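# Chapter 4: Looking After the Arm

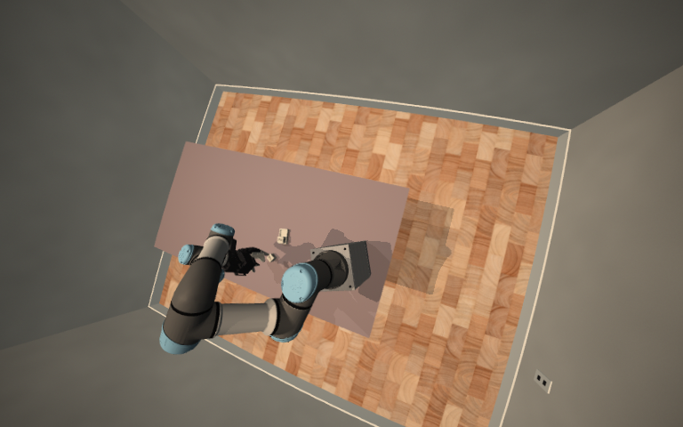

When I started at Suksawat I figured maintenance meant grease and rags. Arnel Layug, who had the job before me, handed me a notebook and a torque wrench and told me to start with the notebook (I was a bit let down!). He was right, though, and that's why this chapter spends so long on checking before you get to undo a single bolt.

We'll stick with one cell all the way through: a small arm on a tabletop with a black gripper, picking up little parts and putting them down again. I've had you build it in the simulator first, and yes, I know some of you would sooner get your hands on the real one. Be patient with me. In the simulator you can park the arm in a daft pose, put the elbow right down low, set the base bolts wrong on purpose and see what it does to your pick positions, and all it costs you is a restart.

Start at the mounting. A base that has shifted by a hair gives you an error that grows the farther the arm reaches, and I've watched people re-teach every point in a program when all they needed was a quarter turn on one bolt. I did it myself once, for most of a shift, at the Vundum plant. Hok-lam Lui came by with a coffee, put his palm on the base and wiggled it. I still hear about that.

After the base, work outward: shoulder, elbow, wrist, gripper. Always in that order, always with the power locked out on the real machine. The round caps over the joints come off for inspection and they go back on the same joint they came from, so mark them with tape before you stack them on the bench. Mine got mixed up in February and I spent ages hunting for a rattle that was only a badly seated cap.

Our service sheet splits the work by running hours. At 1,000 hours you check the bolts, the cables and the finger alignment. At 2,000 you do all that again, plus the joint seals and a full home position check. The Zutton log I'll use in section 4.2 has 253 entries, nearly all of them dull, and I want you to read the dull ones too. Set aside 60 minutes for it.

## Before you go on

- Open your copy of the cell and save it under a new name.
- Write down the home position of every joint.
- Find the bolt pattern for your base plate in the arm's manual.
- Start a notebook. Paper is fine, and it's what I use.

## 4.1 Checking the base

Load the saved cell and send the arm home at slow speed. We'll begin with the base bolts, tightened a little at a time and in a cross pattern, the same way you'd do the wheel nuts on a car.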